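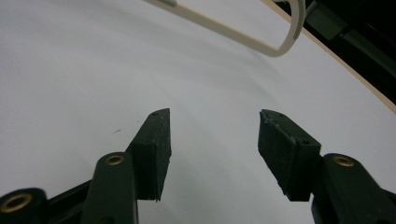 White surface, pale, slightly to the blue side.

28 Nov 2025
Packing room, work on the white surfaces

Continued with the white paint for the table tops and the wall boards. I write it a little longer than usual, so that Junhao Lu can go on with it when I am away.

The question from the last meeting was whether we stay with the Imodard white or go back to the warmer white from Tindent that we had before the summer. People who sort parts in this room complained about the new color. Qin says it is like working inside a refrigerator. I do not find it so strong, but I agree that it is a cold white, and the ceiling lamps are also cold, so the two effects add up. In the photo one can see the blue a little. I would not decide a color from a photo, because each camera makes its own white.

Light first. I put the meter flat on the middle of the long table with all lamps on, blinds closed. Reading 1,067 lux. With the lamp row over the door switched off it is clearly less, but I forgot to write down the number and did not want to start again when the others had already come in. Please repeat this. Blinds closed again, otherwise it is not possible to compare.

Then the sample boards. I have painted them on Tuesday with the short roller, two coats of Imodard on one half and two coats of Tindent on the other half, with a pencil line between. The drying was done in the side room with the heater low. Notes on the result:

Imodard covers better. After the second coat the old gray is gone also at the corners. It dries with a very smooth face and there is nearly no roller pattern. Edges need care, the paint collects there and makes a small bead. I sanded the bead with the fine paper and it came off as powder, so it was dry enough.

Tindent is more friendly to the eye and easier to mix. It needs a third coat, maybe only at the places where the old board was patched. The smell stays longer. On Thursday morning I could still smell it when I opened the side room.

For small dark parts both are good. Black screws and the dark green clips are easy to find on both. Clear plastic parts are difficult on both, and I think no white will help us there. For these we should keep the gray mat.

Cleaning. This was the larger part of the day. The old Imodard table top by the window has been in use since spring and it has marks: pencil, rubber from the tool feet, and some yellow places from tape which stayed too long. I tried in this order:

Warm water and soft cloth. Takes the dust and fresh pencil. Does nothing for the rubber.

Zarkico cleaner, mixed as on the bottle, left for 4 minutes. The rubber marks went away with light rubbing. The tape places became weaker, but they are still there when I look from the side. After drying, the surface had a slight shine where I had rubbed. I do not like this shine, it gives a reflection from the lamps just where people look.

Zarkico again, the same mixture, but with the cloth only pressed on and lifted. Less shine. It takes much longer, and for a whole table it is not practical. For single spots I would do it like this.

Eraser sponge. I did only a small corner. It removes everything, and also a little of the paint, the sponge had white on it afterwards. Please do not use it on the painted tops, also when you are in a hurry.

I asked myself if a matte clear coat would help against the rubber marks. Junhao thinks it will turn yellow under the lamps. He has seen this in his former workshop. We have half a can of clear coat from the shelf project, so one sample board costs us nothing, and I have put it on the list.

Costs, for the discussion on Monday. New paint for all table tops and the wall boards, with rollers and the sanding paper, comes to 2,751 in the offer from Imodard. The offer from Tindent is not here yet. I called them before lunch and they promised it, but they promised it also last week. Without the wall boards we would be much lower, and in my opinion the wall boards can wait. They are only dusty at the top. I wiped one of them and it looked fine.

Another idea is to keep the white as it is and change only the lamps to a warmer type. Qin has counted the tubes for this, 52 in the whole room. I did not know it was so many. He will ask for the price. If we do it, we should change one row first and let people work under it for a week before we buy the rest.

Left to do:
Repeat the light reading with the door row off.
Clear coat on one board, half covered with cardboard, then under the lamp.
Third coat of Tindent on the patched places.
New soft cloths. The blue ones lose fibers and one sees every fiber on the white.
Tape only on the edge of the tables, and off again in the evening. I will write a note for the door.

The sample boards stand in the side room behind the heater, painted face to the wall. The pencil writing on the back says which half is which.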